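14 de octubre de 2024
Cuaderno del taller de encuadernación y papel

Retomo el cuaderno después de unos días de no escribir nada, con las manos todavía oliendo a almidón. Quería dejar constancia de lo del engrudo antes de que se me mezclen las tandas en la cabeza, porque en febrero ya me pasó y luego tuve que repetir media prueba por no haber apuntado la proporción.

Tanda nueva: 40 gramos de almidón de trigo en 500 mililitros de agua. Lo dejé en remojo toda la noche, tapado con un plato, y esta mañana lo puse a fuego muy bajo sin dejar de remover (ay, el hombro). Al principio parece que no va a pasar nada, y uno se confía y mira por la ventana, y de pronto espesa todo junto. Lo tuve un buen rato más después de que se volviera translúcido, lo colé dos veces por el tamiz de crin y lo dejé enfriar con un papel encerado pegado a la superficie. Quedó liso, sin un solo grumo, bastante más elástico que el de la otra semana. Para las bisagras de papel japonés lo rebajé hasta que tuvo la consistencia de la nata líquida, y para los lomos lo dejé tal cual.

El libro que me ocupa es el registro de la casa Dundley, el tomo grande, el que lleva el número 1196 a lápiz en la guarda. Llegó con el lomo desprendido, la costura suelta en los tres primeros cuadernillos y una reparación antigua hecha con cola animal, durísima, que alguien puso con muy buena voluntad y demasiada generosidad. La he ido ablandando con cataplasmas de metilcelulosa, a ratos cortos, y levantándola con la espátula de hueso. Va lento pero va. Me queda la cabezada de abajo, donde la cola se metió entre los pliegues y no quiero forzar, que el papel ahí está como hojaldre.

Ramesh Tiwari pasó a media mañana y estuvimos mirando juntos los nervios. Él es partidario de recoser el cuerpo entero sobre cordel nuevo; yo prefiero conservar la costura original donde aguante y reforzar solo el principio. Lo discutimos con mucho cariño y mucho café, y al final quedamos en probar mi manera en los tres cuadernillos flojos y ver cómo abre el libro. Si abre mal, le daré la razón y coseremos todo, y lo escribo aquí para que luego no me haga la despistada.

Otra cosa: el papel de guardas. El pliego de Skomivach tiene el tono perfecto, un crudo cálido que casa muy bien con las hojas viejas, pero se estira una barbaridad al humedecerlo. Corté una tira a favor de la fibra y otra en contra, las encolé igual y las puse bajo peso entre secantes. La primera salió plana, y la segunda hizo una teja preciosa que no sirve para nada (bueno, de marcapáginas). El de Rawat se mueve menos y tiene un grano más cerrado, aunque tira un poco a gris. Me inclino por teñirlo con té muy flojo en un retal y compararlo con luz de día antes de decidir. Dejo las muestras en el cajón plano, con su nombre en una esquina, y por favor que nadie las use para probar plumillas.

La prensa pequeña vuelve a ir dura. Le limpié el husillo y le puse una gotita de aceite, y mejoró, pero sigue haciendo ese quejido al llegar abajo. Para lo del registro usaré la grande, con los tableros de haya.

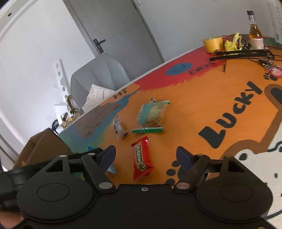
La mesa pintada, lado del campo naranja y la franja roja.

He pensado mucho en los colores a cuenta de las tapas del cuaderno de muestras, el nuestro, que también merece vestirse. Me gustaría una tela naranja con las puntas marrones y unas guardas blancas salpicadas de negro, hechas a pincel seco. Ramesh dice que es demasiado alegre para un libro de trabajo. A mí me parece que justo por eso no lo perderíamos nunca entre los montones.

Pendiente:
Pedir hilo de lino a Eludach, del grueso medio, y preguntar si aún tienen la cera en pastilla.
Cambiar los secantes del registro antes de irme y otra vez a primera hora.
Lijar los cantos de los cartones nuevos con grano 600.
Guardar el engrudo en el frasco limpio y apuntar en la tapa que es el espeso.
Devolverle a Ramesh la plegadera buena, que la tengo yo desde hace no sé cuánto.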